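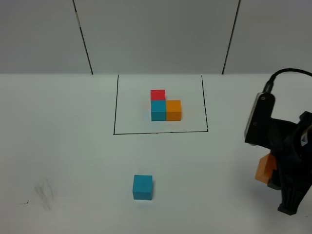

*Friday, mid-morning. Three in the square, the second orange one in the gripper, one teal still to go.*

Back on the cubes today. I had the arm from just after nine and kept it until the Hsu people wanted the room at four, so it was a long day by the standards of this month.

The task is the same as last week. All the cubes go inside the marker square and each one has to touch its neighbour. I drive the arm with the hand controller, the computer records what I do, and Kanolitz gets the files in the evening. The order is up to me, which I like less than being told. If I always start with red, the model learns to start with red, so I've been writing the order on a scrap of paper before each run and sticking to it.

The hard part is still putting a cube down flush against another one. Coming straight down beside it means the finger knocks the neighbour and the whole group shifts. What works better is to set it down a little way off, open the fingers only slightly, and slide it across. It takes longer. I asked whether longer mattered and the answer from Marmont was that smooth matters more than quick, so I've stopped watching the clock on each one.

I had a bad patch before lunch. Four runs in a row thrown out, all my fault. Twice I let go too early and twice I turned the wrist the wrong way and had to turn it back, and they don't want the turning back in there. I went and made tea and walked round the car park. After that it was fine.

Tried guiding the arm by hand for an hour as well, with the motors slack, to compare. It feels more natural but my shoulder ached by the end, and I kept leaning over the table, which is no good for the recordings. I'd sooner stay with the controller. Bratov prefer it by hand, apparently, and have a whole set done that way.

Count at the end of the day was 112 good ones, which brings the total to 463. I had hoped for more. The model trained on the first 274 gets the first cube down most of the time and then seems to lose interest in the second, hanging over it and drifting. I watched it do that for ten minutes and wanted to take the controller and finish the job.

Need to redraw the front line of the square before it wears, and ask for a lower chair. Wrist a bit stiff tonight. Soup and toast, bed early.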